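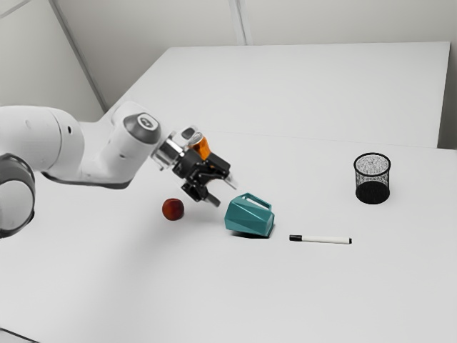

Farzana Baloch asked whether a policy tuned only in simulation tells you anything about a real arm, and Janaína Trindade spent most of our lab tour answering her. The Rena group opened its doors on Nov 4, 2020, and I went along with two colleagues from Tultent.

The method is simple to state. The group builds a simulated copy of its test cell, with plain white tables, an arm with a two-finger gripper and a small set of household objects. A candidate policy is run there first. Only the better ones go on to hardware. Trindade's claim is that the simulator does not need to predict the exact success rate. It needs to put the policies in the right order.

They compared 42 checkpoints, each run 2000 times in simulation and 74 times on the real arm. The ordering mostly agreed. It was weakest for the middle of the pack, where the real trials were too few to separate one checkpoint from the next.

We then moved to the screens. The layouts draw on the same objects with changes between them. One had a peach, an orange soda can, a teal pitcher on its side and a marker, with a black mesh cup at either side of the table. Ismael Damasceno said the pitcher had taken the longest to get right, mainly the contact with the handle. 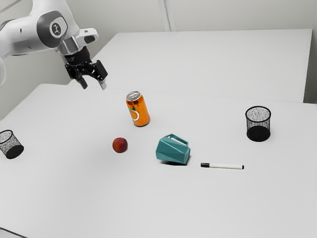 Questions after the tour

Canan Erdem asked about lighting. The simulated light is even and soft, and the real cell has a window. The group has tried varying the light but had no numbers to show yet.

I asked about cost. A full simulated comparison takes one night on their machines. The hardware runs took most of September. The layouts will be shared with visitors who leave an address at the desk.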